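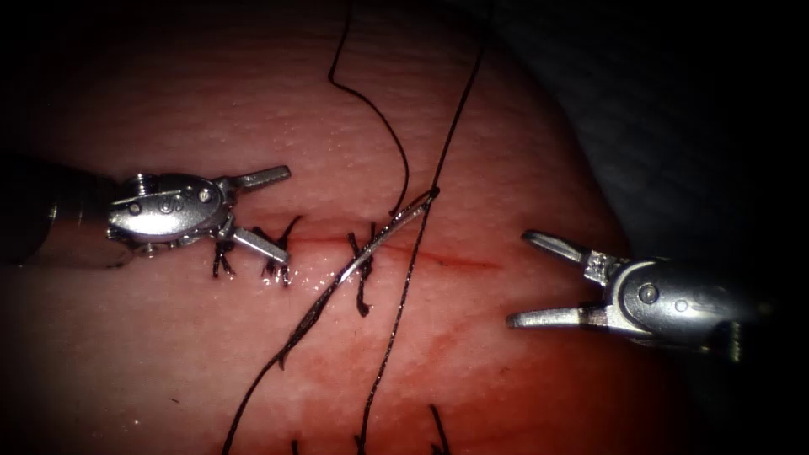
# Comparing two wrist instruments on a suture pad, quick version

16 September 2022. Written fast, will tidy later. Covers how we bench a needle driver against a grasper on the two-arm rig before anybody commits to a set. If you want the long theory, ask Katalin Kelemen, she has slides.

## What you need

- both arms, homed, brakes checked
- one needle driver, one grasper (Jekilent and Toom in our case, swap in whatever you're testing)
- pink practice pad, the skin kind, not the foam
- black braided suture, curved needle
- Braltus controller, **fresh** profile. Not the one from July. Delete that one.
- log sheet, pen that works

Fixed camera goes over the pad. Don't touch it again once it's set. If it gets bumped, start the run over, the clips won't line up.

## Setup

1. Pin the pad down. Corners first, then check it doesn't creep when you pull sideways.
2. Cut straight, one pass. Wavy cut = useless comparison, you'll be blaming the gripper for the scalpel.
3. Light on the center. Corners going dark is fine. Jaws glare a lot, so turn it down until you can still read the jaw edges on the monitor.
4. Driver on the left arm, grasper on the right. Write it down. We mixed this up once and lost a whole afternoon.
5. Open and close each one 10 times in free air. Listen. Any click from the wrist, take it off and reseat.
6. Zero the grip force with jaws shut and nothing in them.

Scaling: start at 3 to 1. Esi Ametepe likes 2 to 1 and is quicker on it, but for a first session keep everybody on the same number or the times mean nothing.

## The run

Interrupted stitches, left to right. Same operator for both passes.

1. Pick up the needle with the driver. Grab it back from the swaged end, not right on it.
2. Bite, rotate the wrist, come out the far side. Let the wrist do it. If you're dragging the whole arm thru the arc, stop, your remote center is off.
3. Hand over to the grasper to pull the needle clear.
4. Wrap, catch the tail, pull down flat. Repeat the throw.
5. Trim. Leave short tails, you want to see the knots later.
6. Next stitch.

Keep the idle instrument open and just off the surface while the other one works. Parked too far away and the handover time gets padded for no reason. Too close and you crash wrists, which on the Toom means a re-home and swearing.

## Thread hold check

Do this before the last stitch gets trimmed. Clamp thread in the driver, jaws fully shut, and leave the knot end attached. Take up slack slowly. Watch the squared tip.
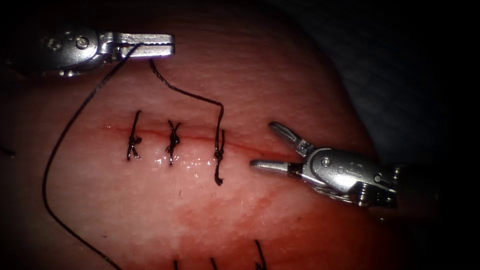
Serrations matter more than I thought here. With the driver the thread should stay put while you take up slack, tail hanging free on the other side. Creep of any kind, note it and the force setting. Then open up, let the grasper take the same thread and do it again. Pointed upper tip on ours is great for picking a tail up off the pad, less great for holding one under load. Expect that, score it anyway.

Log for each instrument:

- force setting when slip starts
- number of re-grabs
- did the thread fray (look at it under the loupe, camera isn't enough)
- did the operator have to move the elbow to get the angle

## Swap and repeat

Now switch arms. Driver right, grasper left, tool offsets reloaded. **Reload the offsets.** Braltus keeps the old ones silently and your tips will be off in depth, you'll poke the pad and think it's the encoder.

Fresh line of stitching on the same pad is OK if you leave room. Don't go back over old holes, tissue's already loose there and everything feels easy.

Our full session was 51 minutes with both passes and one re-home. Yours will be longer the first time.

## Stuff that goes wrong

**Jaws close but thread slides out.** Check for fluff in the teeth. Little black bits of braid get everywhere. Brush, don't blow.

**Wrist lags behind the handle.** Cable tension. Pull the instrument, let the Stasidden tensioner sit at default, refit. Don't crank it.

**Knots sit off the cut line.** Usually the operator, sometimes camera angle. Move your head before you move settings.

**Grasper won't open all the way.** Sterile adapter not clicked in. It's always this.

**Long tail keeps catching on the other shaft.** Sweep it out wide on the driver side before you start the throw. Cut shorter next time.

## Picking one

Don't average the scores. Driver and grasper do different jobs, look at slip for one and re-grabs for the other. If the two are close go with whichever the operator re-homed less. We ended up keeping the Jekilent for driving and the Toom for handovers, and Katalin wants the test redone with thinner thread before we order spares.

Log sheets go in the blue folder. Put the pad number on the back, Esi has been guessing from the stitches and thats not going to last.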